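Bed making

Bed making is the job of putting sheets, blankets and pillows on a bed and straightening them out again after somebody has slept there. I've kept this entry short, but I do have opinions, so bear with me!

Most beds I know start with a fitted sheet, which has elastic at the corners. Before those caught on at our house we used flat sheets all the way down, tucked at the foot with a slanted fold my aunt called an envelope (you may know it as a hospital corner). I still do it that way in the guest room - it holds better, and I like the look.
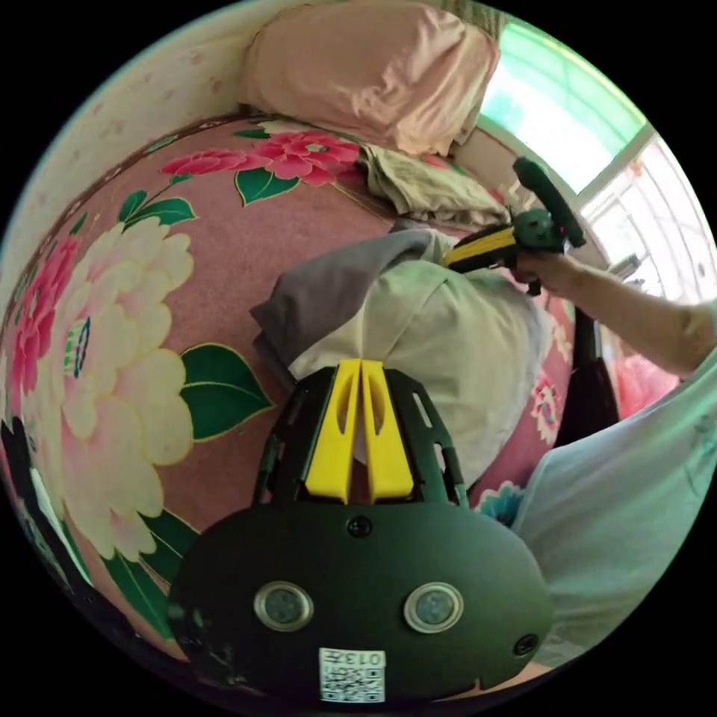
This page was last changed on September 10, 2026, by Ekene Bashir.

Top layers depend on where you live and how cold you get. Some people use a top sheet and blankets, others just a duvet in a washable cover. I switch to the lighter blanket in April and usually regret it for a week or so.

Thread count gets argued over a lot. My favorite set is 320 and my scratchiest is 600, so I wouldn't shop by that number alone - feel the cloth first if the store lets you.

See also: Pillowcase, Quilt, Mattress pad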